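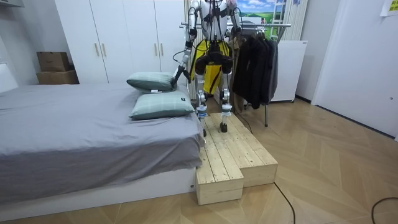 Re: [smallinns] Pillow protectors, and sending linen out vs. washing in house

From: Brittany Fortin
To: smallinns list

Shona Partington wrote:

> We have six rooms and have always washed everything ourselves. The
> dryer is on its last legs and a new one the same size is 2,000
> installed, so before I spend the money I'd like to hear from anyone
> who switched to a laundry service. What do they charge by the piece,
> and do your own sheets come back or somebody else's?
>
> Second question. Our pillow protectors are the crackly kind and
> guests complain. Has anyone found a quiet one that survives hot
> washing? I tried a Suvarna sample and liked it but only had one.
>
> Shona

Shona,

We went the other way and then came halfway back, so I can speak to both.

For two seasons we sent everything to Dutitz, the laundry on the Plostivberg road. They bill by the piece and have a monthly minimum of 225. In summer we were well over it. In winter we were paying for linen we hadn't used. Last year we sent out 1,347 pieces in total, and more than half of that was towels, which are the easiest thing to do at home. So now the sheets and duvet covers go out from May through September and the towels stay here all year. Pressing is the part I was glad to be rid of.

You do get your own sheets back if you mark them. We use a stitched tag in the bottom hem. Laundry pen washed out by the second month. If you don't mark them you're on pool linen, which is fine but thinner than ours, and the fitted sheets were too shallow for our mattresses. Ask for the depth in writing before you sign anything.

One thing to check with any service is the pickup window. Ours is 7 to 9 a.m., which is exactly when we're doing breakfast. Florence Leclerc has the same route and leaves her bags in a locked shed with a key box. We copied that and it has worked well.

On the dryer, 2,000 sounds high to me for six rooms unless it includes new ducting. Was the duct cleaned recently? Ours was taking two cycles to dry a load of bath towels and the whole trouble was a crushed elbow behind the machine. We had been quoted 4,000 for a stacked Zamar pair before anyone pulled the old one out to look.

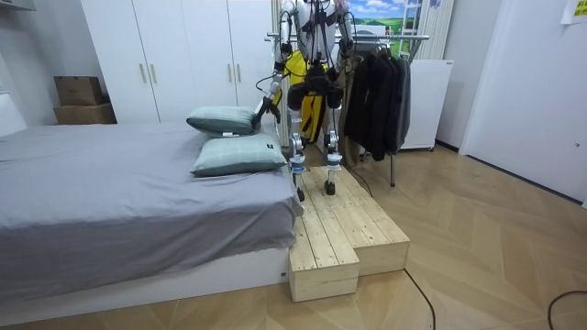 Small bedroom, with the pine step at the foot of the bed.

Now the protectors. The quiet ones are a knit cotton top with a thin membrane underneath. The crackle comes from the stiff backing, and no amount of washing softens it. I have used the Suvarna ones for a year and a half. They held up at the hot setting on the washer but not in a hot dryer — two of the first set bubbled along the zipper. I dry them on low now, or hang them overnight over the stair rail. Buy the zippered style. The envelope style creeps down and you end up remaking the bed to find it.

I also stopped putting a protector and a quilted cover on the same pillow. It made them hot and guests were taking the covers off and leaving them on the chair. One protector under the pillowcase is enough. I wash the protectors every changeover and the pillows themselves twice a year, and I write the purchase month on the care label so I know when they're due for replacement.

For three bottom sheets per bed (one on, one in the wash, one on the shelf) you can run a six-room house on an every-other-day pickup. With two per bed you can't, at least not in a full week. Duvet covers I keep at two and a half per bed, meaning the rooms with the same size beds share spares.

Océane Fehr had a spreadsheet comparing cost per piece at home against sending out, with water and power in it. Océane, could you repost that? The link in the archive is dead. Hye-jin Yeon was asking for it in the spring too.

If you want to feel the knit protector before ordering, send me your address off list and I'll mail you a spare.

Brittany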